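I've been swapping out the shutoffs under our sinks, and after two that seized up on me I went a little overboard and ordered the Girnard brass gate valve everyone on the Timosska boards raves about. Well, I like it! The red handwheel has a scalloped rim, so I can get a decent grip on it even with soapy fingers, and the hex ends take a wrench nicely (my old round ones were a nightmare).
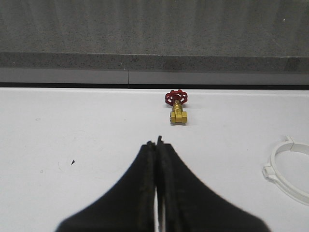
Mwangi Mushi wrote in to say he'd still pick a ball valve for anything under a sink, and that gate valves get sticky if you never touch them. Fair point, and I do give mine a turn every August when I clean out the cabinets. For a line I only want to throttle a bit, though, I'm happy with a gate.

I also grabbed a few other bits in the same order, for the pump project out back: a two-pole breaker with a red toggle, a black capacitor, and one of those white plastic pipe clamps. 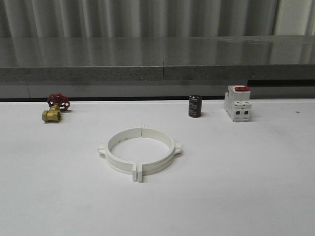

The clamp was the one I had doubts about. It's light, and the Itden store page had 108 reviews that couldn't agree on it, but it went onto the pipe with one good push and the pipe doesn't rattle anymore. I'd buy it again, probably a bag of 200 next time with my brother-in-law, and he can store them. Four stars for the clamp, five for the valve.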